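Flexible Packaging in Shared Desk Areas
Project report, Ladi Sani and Tanko Idahosa

2. Materials

Snack bags were selected as the test item for the Usau desk study. Film bags crease under light pressure and reflect overhead light, so color and print were recorded separately. The main sample is a glossy yellow bag with a red label band, Chinese print and a green side panel.

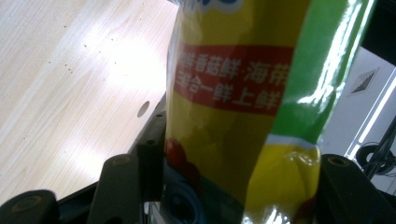

3. Method

Each bag was placed upright on a tabletop and released. A bag that leaned past the marked line was logged as a fall. The set consisted of 47 trials.

Recent reports
Drawer Sorting, Asabe Ajayi
Shelf Labels, Bukola Onuoha

We use cookies. Accept

Contact | Back to top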